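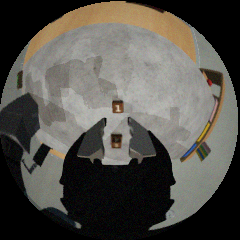 A wrist camera view from the simulator, with a numbered cube just beyond the fingertips and a second block between them.

Testing Grippers Before the Hardware Arrives

The choice of a gripper is often settled by a catalog and a budget. At the Dredstead laboratory, it now begins with a trial in simulation. The Nunum project was set up to compare gripper designs under the same conditions, using the same arm model, the same tabletop and the same small blocks.

Each design completes 300 attempts at picking up a block and placing it next to another. The first round covered 8 designs and produced 2422 recordings, including reruns ordered after a fault in the controller settings was corrected. Staff review the recordings from the wrist camera, whose wide, circular view takes in the fingers, the table and much of the room beyond.

That view has shaped the results. Several designs with broad fingers held the blocks well but hid them from the camera during the final approach. The Yurchenko two-finger model, which has a narrower tip, gave up some holding force and was still ranked first for tasks that depend on vision.

The laboratory does not treat simulated results as final. Contact between a pad and a hard surface remains difficult to model, and friction values must be checked by hand. Three of the designs will therefore be mounted on a physical arm at the Ulby workshop in October, where each will repeat 20 of the simulated attempts. The controller software will be the same in both settings.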